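Skudutside Parts Tray Scrub, 200 ml bottle
2022-10-22

I went through three cleaners over the summer trying to get old grease off my bike parts, and this is the first one I've bought twice. My first bottle came from Adjei back in May, and I only picked it up because the Flelix stuff I usually get was out of stock (again!).

It's a thick gel, kind of like cheap shampoo, and it smells like oranges that have been left in a hot car. You squirt it on, walk away for 20 minutes, then go at it with a stiff brush. My chainrings came up great. The cassette took a second round — I hadn't touched it in two winters, so fair enough.

Bare metal is where it does best. On painted stuff I'd test a corner first, as it dulled the finish on my old Clusten pump a little.
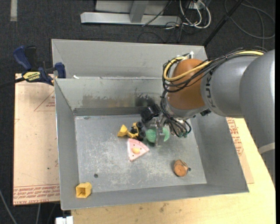 It won't do a thing for scratches, obviously, and old stains only fade so far. I can live with that. What bugs me more is the cap, which gums up after a week and then spits gel at your shirt. The 600 ml refill has a screw top and works out cheaper, so get that one and keep the little bottle for pouring into.

Four stars from me.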